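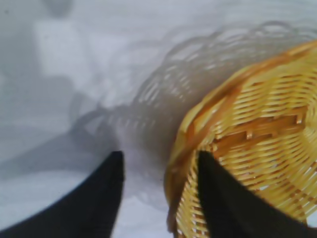 Re: [carnura-list] Paragraph 1363 and the word "answer"
Date: 1/8/26

Dear Apolinar, dear all,

Apolinar Solís wrote:

> I have now finished the last part of Saludo and I do not see how
> paragraph 1363 can stand together with the opening. On page 28 we
> are told that a greeting asks for nothing. It is "given into the
> air." Then, 886 pages into the book, we read that a greeting which
> is not answered "has not yet taken place." Either it asks for
> nothing, and then it is complete when I say it, or it waits for the
> other person, and then it asks for something. I think the author
> changed his mind and did not go back to repair the beginning. The
> reviewer in Carnura was too polite to say it.
>
> Also, does anybody have the first printing? My copy is the Flerkiseo
> paperback and I do not trust the numbering.

Thank you for this message, which I read two times before I dared to answer. I am in this list for a long time but I write rarely, and English is my third language, so please be patient with me if I say something in a clumsy way.

First the small matter. I have the first printing, in the hard covers, and I compared it with the Flerkiseo paperback that our library in Sirkenville has. The paragraph numbers are the same in both. The page numbers are not the same after part 2, where the paperback moves the long note on silence from the foot of the page to the end of the chapter. So your page 28 is also my page 28, but what you find on page 886 I find somewhat later. For this discussion I suggest that we cite only by paragraph.

Now the contradiction. I agree that the two places cannot both be true if the word "greeting" has the same meaning in both. My doubt is exactly there. In the opening the author speaks of the act of one person. I come into a room, I say good morning, I have done it. If you were deaf or asleep or angry with me, I still said it. In paragraph 1363 he speaks of something that happens between persons, and he has prepared this since the chapter on neighbors, where he starts to write "the greeting" with the article and almost never "to greet." I think this change from the verb to the noun is done on purpose. A friend to whom I showed the passage said that it is only a matter of style, and I cannot prove the contrary, but I counted the verb in the last part and I found it only in quotations. 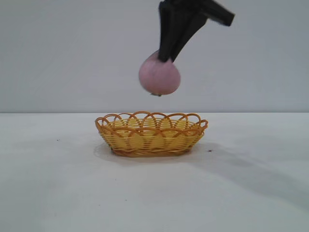

If I am right, then the early claim is about what I may demand. I may not demand an answer, and in this sense my greeting asks for nothing. The late claim is about what there is to describe when the day is over. If no answer came, there were my words, and there was my good will perhaps, but there was no greeting between us. One can accept both things. I can give you a key and ask nothing for it, and it is still the case that no door is open until you use the key.

I see already the objection, and I think it is a strong one. You will say that with such a method any contradiction can be saved, because one can always find two senses of a word. Yes. For this reason I looked for a place where the author himself puts the two senses side by side, and I have found only half of such a place. It is in paragraph 1190, the story of the two customs officers who stand on the two sides of a river and lift their hats every morning. One of them dies in the winter, and the other continues to lift his hat to the new officer, who does not know the habit. The author asks: "Whom has he greeted?" and he gives no reply. He goes to the next paragraph as if nothing had been asked. I believe that the question is meant to be carried until the end, and that "has not yet taken place" is the reply. The word "yet" seems to me very important here. He does not say that the unanswered greeting failed. It remains open, and the new officer may still lift his hat in April, when the river is free of ice and they can see each other better.

There is one thing where I cannot defend the book. In the chapter on enemies he writes that the refusal to answer is "also an answer." If this is so, then paragraph 1363 becomes almost empty, as every greeting would be answered in one way or the other, except for the case that it was not heard. I have tried to read "answer" in that chapter as a figure of speech, but he repeats it in the summary, where he is normally careful. Here I think you are right and he did not go back to repair. The Carnura review mentions this chapter in one sentence only and calls it "vivid." I would like to know what others think, in particular those who read the book in the original, because in my language the translator used two different words for "answer" — one that you would use for a letter, and one that is closer to "echo." I do not know if this difference comes from the author or from the translator. If it comes from the author, much of what I wrote above must be changed.

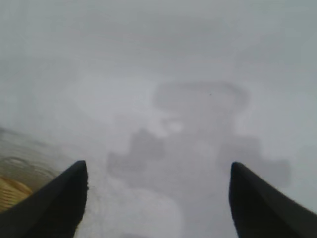
About the meeting: I can be in Sirkenville on the Thursday that was proposed, but only in the evening. I would be glad if we do not try to cover the complete last part. The paragraphs from the river story to the end of that chapter are already enough for two hours, and I have noticed that when we take more, we speak mostly about the introduction. I can bring the first printing so that everybody may look at the note on silence in its old place. It has a drawing in the margin which the paperback leaves out.

Apolinar, one question back to you. You write that a complete greeting would be complete "when I say it." But would you say the same of a nod, or of a hand that is lifted from far away? I ask because all your examples are spoken, and most of his are not.

With kind regards to all, and excuse me for the length.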